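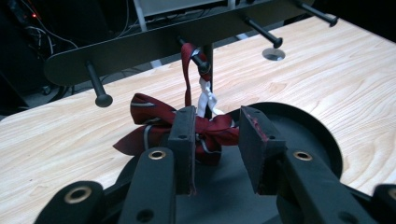
3.2 Where the ties live

I'll admit I came to this part of the study expecting very little from it. Shirts and coats take up most of the floor at Tasavico, the second-hand shop where we did our fieldwork in April, and ties were only on our list for completeness. But once I'd sorted through the shop's stock records (1,950 items of menswear, of which 175 were ties) I found the staff had more to say about ties than about anything else in the building.

Mostly they complained! A tie is slippery, it's long, and it won't stay where you leave it. Fold one over a coat hanger with a few others and the whole lot slides off the first time a customer has a rummage. Roll it up in a drawer and it keeps its shape nicely, but then you can't see the wide end, and the wide end is what people buy. So the shop had settled on pegs, and pegs are what the rest of this section is about.

Figure 3. A maroon tie with pale diagonal stripes looped over one peg of a black metal rack on a light wooden tabletop. The cloth is bunched below the loop.

The rack in Figure 3 has round knobs on the ends of its pegs, and I've become rather fond of that detail. On a plain straight peg (the Trultent rail by the till is like this) a silk tie creeps forward a little whenever its neighbour is moved. A knob gives the loop something to stop against. It also means you have to lift the tie up and over to get it off, and people in a hurry tend to tug instead, so I wouldn't call it a perfect answer.

Bunching was the other thing I kept writing in my notes. Laskowska (2) treats creasing as a matter of how long a garment is left, and for shirts I'd go along with that. With ties I'm less sure. The staff told us they worried far more about a tie gathered up in a clump for a moment, with the folds squashed together, than about one left hanging all week. They blamed the lining, which is cut separately from the outer cloth and can shift about inside it. We didn't test this properly and I'd love somebody to.

We did ask everyone to hang ties in the way they liked best, and almost 5 minutes of each interview went on this. The favourite was a single loop at the middle of the length with both ends left to drop. A few people preferred to hang from the narrow end, which looks tidy but needs a taller rack than the ones on the tables. Our second site, Lastden, had tall racks and used them for scarves, so the comparison will have to wait for section 4.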